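Progress report to the Koren fund – Clilley workshop room, May 5, 2026
From: Danai Tsakiris

Quick one, I owe you the long version with receipts. Since the March report most of the effort went into the room itself. Lighting first. The old fittings hummed and two of the benches were close to useless after four in the afternoon, so that was where the first 3000 went. Gallardo did the electrical work and came in on quote. We kept the fluorescent tube – still fine, bright enough – and put money into the round black pendants. White paint on the ceiling, concrete and beams both. Took longer than planned, the beams drank paint.

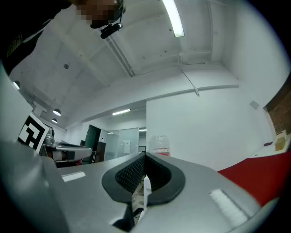
Smoke detector is up and signed off. Conduit runs along the beam now, much better than the old arrangment. One thin cable still hanging off a beam on the right side, needs clipping back. On the list.

Attendance since March: 143 sign-ins, 8 regular groups. Evening slots fill first.

Not done: storage shelving (Flodlow pushed delivery back again, no new date yet) and the door closer. Also 200 over on paint, which I'd like to move from the signage line if thats ok with you. Need a yes or no before I order the shelf brackets.

Invoices to follow – Danai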